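Portail d'assistance Galau — Espace clients
Ticket 439 — Préhenseurs manuels, devis d'extension et coussinets de rechange
Site : Hallholm
État : en attente du client
Priorité : normale

Message du demandeur, 9 h 15

Bonjour à toute l'équipe,

Merci d'abord pour votre patience au téléphone, je sais que j'avais beaucoup de questions et que je les posais dans le désordre ! Je reprends donc tout par écrit, comme convenu. Nous préparons le budget de l'an prochain pour l'atelier de Hallholm, celui où nous enregistrons les gestes d'entretien des sanitaires, et je dois rendre mon tableau avant la fin du mois d'août. Or le devis reçu de votre agence de Gerkville me laisse perplexe : la ligne « coussinets souples » indique 80 pièces, alors que j'en avais demandé 62, et je ne retrouve nulle part les sangles de main.

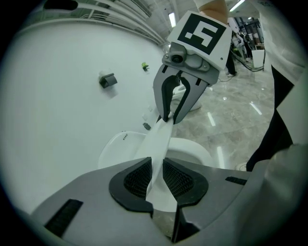
Pour les coussinets, ma crainte est surtout de commander la mauvaise dureté. Votre catalogue en propose deux, et la différence de prix n'est pas négligeable quand on multiplie par le nombre de postes. Nos tâches sont plutôt délicates : tenir une bande de papier toilette tendue entre deux préhenseurs, par exemple, demande de pincer sans déchirer, et je ne voudrais pas d'une gomme trop ferme pour ce genre d'exercice. D'un autre côté, les collègues de Kaewsai m'ont dit que la version tendre s'usait vite — chez eux, on la remplace chaque trimestre — et cela change complètement le calcul sur l'année. Auriez-vous un avis ?

Très cordialement,
Le responsable des achats, Hallholm

Réponse du support, 10 h 40

Bonjour,

Merci pour ce message très clair, et rassurez-vous, vos questions n'étaient pas si désordonnées que cela. J'ai repris le devis ligne par ligne.

Coussinets : l'écart vient du conditionnement. La référence tendre part uniquement en lots, et le logiciel a arrondi au lot supérieur. La référence ferme se vend à l'unité.
Sangles : elles ont été rangées par erreur sous « accessoires divers », sans détail. Je demande une ligne séparée.
Dureté : pour du papier ou du textile léger, je resterais sur la version tendre. La version ferme se justifie pour les poignées, les flacons, les couvercles un peu lourds.

Pourriez-vous me dire quelle part de vos séances relève de chaque catégorie ? Même une estimation à la louche m'aiderait.

Bien à vous,
Support Galau

Message du demandeur, 14 h 05

Re-bonjour, et merci d'avoir répondu si vite !

J'ai fait le tour des plannings pendant la pause de midi. Je dirais que le papier et les chiffons occupent la moitié des séances, et que le reste se partage entre les abattants, les flacons et les boutons de chasse.

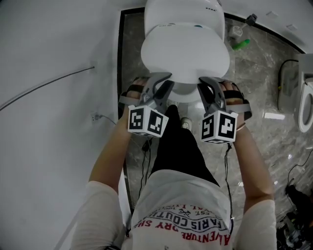
Du coup, je me demande s'il ne serait pas plus sage de panacher la commande : un lot tendre pour démarrer, puis des fermes à l'unité au fil des besoins. Cela me permettrait aussi de garder un peu de marge pour les câbles, que j'avais complètement oubliés dans ma première version du tableau (et que ma direction, elle, n'oubliera pas). Dernière chose : les frais de port depuis Gerkville sont-ils facturés une seule fois si nous commandons en 2 livraisons ?

Réponse du support, 15 h 30

Le panachage me paraît très raisonnable. Pour le port, une seule facturation suffit si les deux livraisons figurent sur le même bon de commande, il faut simplement cocher « livraison fractionnée ». Je vous prépare un devis corrigé, avec les sangles et les câbles sur des lignes distinctes. Dès que vous l'aurez relu, répondez directement dans ce ticket et je bloque les prix.

Statut modifié : en attente de validation du devis par le client.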